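Tips for Living With the Machine: Upholstery Floor and Staging Room, Ceswood

Pinned up at Mayrhofer Furnishings, and put online after the Trokorell branch asked for a copy
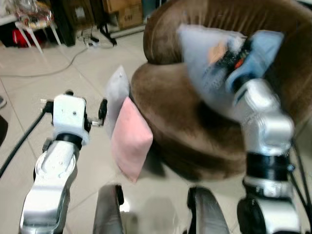
What changes for the staff when a robot takes over setting out the cushions?

Mostly the bending. The lifting and placing goes to the machine, and the people who used to do it spend their shift on sorting, checking, fixing seams and deciding whether the result looks like somewhere a person would want to sit. Hours stayed the same here. Knees improved. Tempers took a little longer.

The rest of this page is what we've picked up since August, when the Pluniseck arrived with a manual of 46 pages, four of them about warranty.

Before the shift

Run a dust mop over the tile. Lint gathers wherever upholstery is handled, and a tuft of stuffing will find its way into any joint that turns. Mop first, coffee second. We tried it in the other order for a week and the coffee won every morning.

Look at your cables before you look at anything else. Walk the whole length of each one from plug to machine. If you find a loop, flatten it or move it. Keep power strips out of the walking path and don't stack anything on top of them, including the clipboard on which you are noting that power strips should be kept clear.

Wipe shiny covers with a barely damp microfiber cloth, then a dry one. Skip the furniture polish. It smells wonderful and it leaves a film that picks up every fiber in the building.

Cushions and pillows

Set cushions out upright with a hand's width between them. Piles are quicker for you and slower for everyone after you.

Brush velvet and plush in one direction before it goes on the floor, and again after it has been handled. Grip marks in the pile usually lift with a soft clothes brush and a bit of steam held well away from the fabric. Test under the seat first. If the mark stays, put the piece on the repair rack with a note that says more than "mark."

Check zippers. An open zipper pull snags on fingers of every kind. Close it, tuck the pull into its little garage, and if it has no garage, a stitch of matching thread will hold it.

Pale covers go last in the day's order, after hands and grippers have both been wiped. Pink and light gray show everything. So does lavender, which the catalog insists on calling "mist."

Don't plump a cushion while the arms are moving. Yes, it's crooked. Stop the machine, wait for the arms to settle, plump, step back, start it again. It takes less time than the incident form.

Armchairs

Deep tub chairs swallow small pillows. Place the pillow well forward on the seat and let it lean; anything dropped at the back slides down into the fold and comes out in spring with somebody's pen.

Slip felt pads under the feet before sliding a chair across tile. Check the pads monthly for grit, which turns felt into sandpaper.

Vacuum the folds with the crevice tool, going from the arms toward the middle. Coins belong in the jar. The jar stood at a few dollars before automation and has hardly grown, so the robot is either honest or can't get its fingers down there.

Working next to it

Keep your habits boring. Come in from the same side, say out loud that you're stepping in, and put the stop button where the shortest person on shift can slap it. We mounted ours at a handsome height for the tallest one and had to move it.

Write down what the machine drops, in ordinary words. "Dropped the fat one again" has been more use to us than the error code, which is a number and a shrug.

Rotate the watching job. Staring at a machine doing your old task is duller than the task ever was, and people drift off by mid-morning. One hour on, then back to the sewing bench or the rack.

Teach the newest person to set out a chair by hand anyway. The power went off twice this fall, and it was nice to find that several of us still knew where a pillow goes.

If you used to be the fast one, expect to feel odd for a month or so. Mayrhofer had people who could dress a showroom without looking up, and the skill hasn't gone anywhere. It has moved to spotting a bad seam from across the room and being right about it, and the pay grade was finally changed to match after a long conversation by the vending machine.

End of the day

Arms parked, power off at the wall, cloths in the wash without fabric softener. Cover the pale stock. Shut the steamer off, then go back and check that you shut the steamer off.

Spare felt pads are in the second drawer. Please stop taking them home.

Last changed December 9, 2023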